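Keep the Cardboard

My town's recycling office wants every box flattened and put at the curb by seven on Wednesday morning. I follow the rule for most of them. For the rest, I think we are too quick.

Corrugated cardboard is the best free material that comes into a house. It cuts with a kitchen knife. It holds a crease. It will lie under a leaking mower, block light from a window, or keep two plates from knocking together in a drawer. When it fails you have lost nothing. Yet people pay for drawer dividers and weed cloth in the same week they haul a stack of boxes outside. I bought a set of plastic dividers myself, before I looked at what was on the porch.

Severyn Kravchuk, who taught shop at Sundale for years, kept his scraps in upright bins sorted by width. Students drew every project on cardboard before they touched lumber. A wrong cut in a box flap cost them five minutes. A wrong cut in oak cost the school money, and he had a budget of 400 dollars for the year.

The usual complaint is clutter, and it's a fair one. A garage full of empty boxes is no use to anyone, and damp cardboard draws bugs. My answer is to keep pieces instead of boxes. Cut out the flat panels, throw away anything greasy or soft, and stop when the shelf is full. Mine is 34 inches long and I have not needed more.

I would also argue for keeping the ugly pieces. A torn edge can be trimmed. A crease only matters if it falls where you need the strength, and often you can put it to work as a fold.
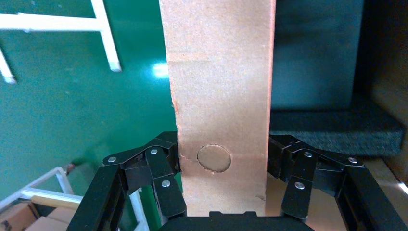
A narrow strip with a rough left edge, two creases and a circle cut partway into the board.

A piece like that would go on my shelf. There's enough in it for a shim or a few plant labels, and a round cutout makes a decent coaster under a paint can. The curb pickup will come again next week for whatever is left over.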